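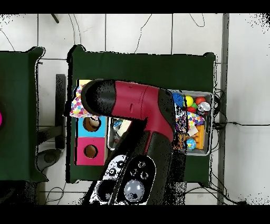
## 3.2 Montagem e manutenção da célula

**Figura 3.** Célula de triagem vista pela câmera da cabeça, com o braço dobrado sobre a mesa. As manchas pretas são pixels ausentes.

A célula foi instalada no laboratório da Brikness e usa um único braço para transferir objetos variados entre recipientes. A mesa é forrada com material verde-escuro, e o bin cinza de objetos misturados fica à direita (Figura 3). O conjunto contém bolas de várias cores, panos ou sacos com bolinhas coloridas e peças de plástico de forma irregular. As caixas com abertura redonda, uma azul-clara e outra rosa, ficam do lado esquerdo.

A posição da câmera não foi alterada durante o estudo. Com o cotovelo dobrado para a esquerda, o braço encobre boa parte do centro da mesa, e o recipiente cinza ao lado das caixas fica quase todo escondido. Por esse motivo, o planejador Talero só aceita uma nova estimativa de cena depois que o braço retorna à posição de repouso. Nas poses intermediárias a imagem é gravada, mas não entra no cálculo da preensão.

As falhas de pixel se concentram junto às bordas do braço e sobre superfícies brilhantes ou estampadas. Na Figura 3 há uma faixa vertical salpicada à direita do braço, que atravessa parte do bin. Essas regiões são tratadas como desconhecidas – nunca como espaço livre – e o planejador mantém uma margem de 19 mm em torno delas.

A rotina de manutenção foi executada a cada 7 dias e compreendeu:

1. limpeza das lentes com pano seco;
2. verificação do zero de cada junta;
3. inspeção dos conectores e do trajeto dos cabos;
4. conferência do alinhamento entre câmera e mesa com a placa Halliday.

O terceiro item foi o que mais exigiu intervenção. Os cabos pretos se acumulam ao lado do bin direito e contornam o canto inferior da mesa, onde podem ser puxados quando ela é deslocada para limpeza do piso. Em outubro, um conector parcialmente solto causou interrupções na comunicação com o controlador. O cabo foi trocado e a calibração, refeita.

No total, foram registrados 2.619 ciclos de transferência, dos quais 19 terminaram em parada de segurança. Os ciclos interrompidos foram mantidos no conjunto de dados e são analisados em separado na Seção 4.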